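NIRNBRIDGE, Feb 8, 2023 – A small engineering team at Trorska has begun comparing two sets of finger pads for its hand-held gripper, using household items that people leave on the floor.

The trial started this month in private homes in Nirnbridge. It pits the firm's standard pads, sold under the name Lim, against a softer version called Lerard. Both fit the same tool and are swapped with a hex key.

Funmilayo Balogun, who runs the tests, said the team wanted results from ordinary rooms before ordering more pads of either type.

"On the bench we can make almost any pad look good," Balogun said. "In a hallway the light is different, the floor is shiny and the item is never lying the way you'd like."

The test list has 32 items, among them dish towels, remote controls, toys and several kinds of footwear. Each item is picked up, held for six seconds and set down again. A pick counts as failed if the item slips, turns in the grip or has to be grabbed a second time. The team plans 400 picks with each set of pads.

Shoes have drawn the most discussion so far. A laced sneaker can be gripped across the middle, by the heel or by the tongue, and the operators did not agree at first on which to use. The written instructions now call for a grip across the middle, with the pads open on either side of the shoe before closing.

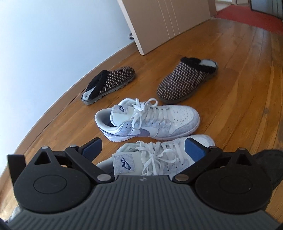

Early results

After the first week, the softer Lerard pads had 17 failed picks and the Lim pads had 32. Most of the difference came from smooth items. On cloth the two sets were close, and on knit slippers the Lim pads did slightly better.

Balogun said the figures should be read with care. The operators were still learning the tool in the first days, and the Lim pads were tested first in most of the homes. The order will be reversed for the second half of the trial.

Wear is another question. The softer material picks up dust and lint, and the team has started wiping both sets of pads with a damp cloth between rooms. One pair of Lerard pads has already been replaced after a corner began to peel.

Camera settings are being kept the same throughout. A plan to compare a second lens – one with a narrower view – was dropped from this round to keep the number of changes down.

Trorska expects to finish the home visits by the end of February. The same items will then be run with the pads mounted on a fixed arm at the company's workshop, using the same rules for a failed pick.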